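Transcribing old obituaries: handling "survived by" lists with married names
Genealogy Records > Newspapers and Death Notices

panyasiri_index
Posted 6/9/24
I am indexing death notices from the Dornberg paper and need a rule for relatives in the survivor list. The first batch is 300 notices. A typical line gives a daughter's first name, then the husband's first name in parentheses, then one surname. Example: "daughters Ruth (Carl) Dornberg and Elsie (Frank) Relell." The surname belongs to the husband. My current practice is to enter the daughter under the married surname and leave the maiden name field blank, even when the deceased is her father and the surname is obvious. A second indexer on the same batch fills in the maiden name. We need to pick one before May's pages are merged with the rest.

kmw_records
Leave it blank. An index records what the notice says. If the daughter was a stepdaughter, or was adopted, or came from the wife's first marriage, you have created a false record that will be copied into family trees for years. I have corrected 16 of these in one surname alone.

Wichai Kaewmanee
I disagree, in part. A blank maiden name makes the daughter impossible to find for anyone searching the birth family. Fill it in, but in square brackets, and put "inferred" in the notes field. Brackets for supplied text are an old convention and most users understand them. 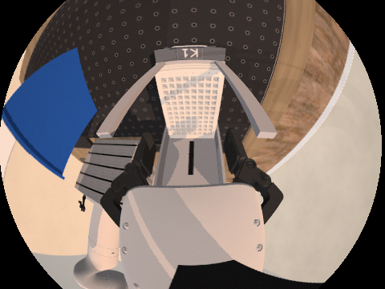

Simulated view, gripper and gray object

The problem with a blanket "as written" rule is that notices are inconsistent on their own terms. The same family may print a notice for the father with "Mrs. Carl Dornberg" and one for the mother with "Ruth Dornberg." Followed strictly, your index then has two people.

kmw_records
Then it has two entries. Entries are not people. Linking them is a separate job and should be done in a separate table, with the sources attached.

panyasiri_index
The software is Plevutik, and it does not have a separate table. It has one surname field, one maiden name field and a notes field with a limit of 812 characters. Brackets are accepted in the surname field but the search ignores anything inside them. I tested it on 2 entries.

Wichai Kaewmanee
That changes my answer for the surname field. Is the maiden name field searched the same way?

panyasiri_index
No. Brackets there are treated as ordinary characters, so a search for the plain name fails unless the user adds a wildcard.

quillfile
Put the deceased's full name in the notes of every survivor entry, with the relationship as printed: "dau. of" or "stepdau. of" or "listed as daughter." Notes are searched as plain text. The maiden name field can then stay blank, and a search on the birth family still reaches her. For long survivor lists, do not repeat the whole list in each entry or you will hit the limit.

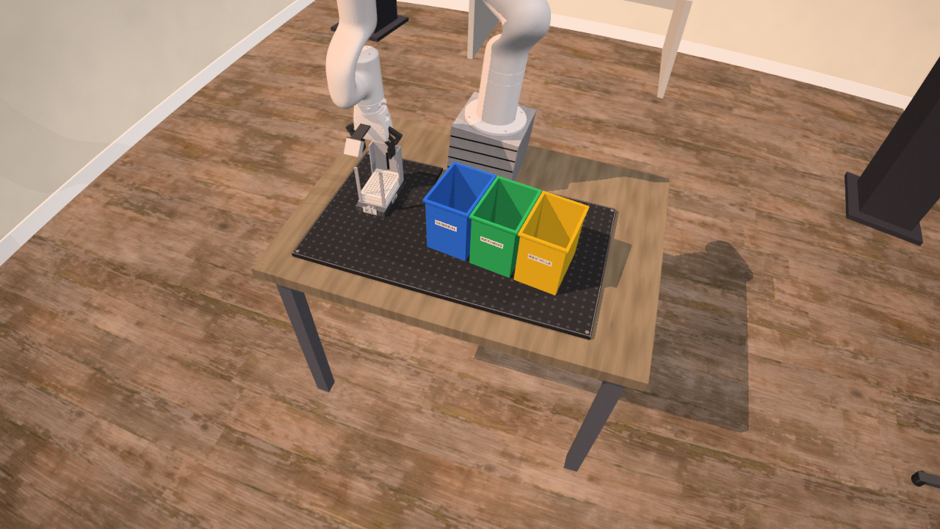 Prapai Sriwong prefers the notes method too, but would add the page and column number ahead of the relationship, so that a clipped note still shows where the notice was printed. Grandchildren given only as a number should go in the entry for the deceased and get no entries of their own.

kmw_records
Agreed on grandchildren. On "preceded in death by" — same method, but use a different relationship code. Those people are often indexed as survivors by mistake when the sentence runs on past a semicolon.

Wichai Kaewmanee
I still think bracketed maiden names are worth having where a marriage notice confirms them. In that case it is no longer an inference, and the second source can be cited in the notes.

kmw_records
If it is cited, I have no objection.

panyasiri_index
Going with notes for the first batch: page, column, relationship as printed, name of deceased. Maiden name field only with a cited marriage notice, no brackets. I will ask the other indexer to clear the ones already filled in.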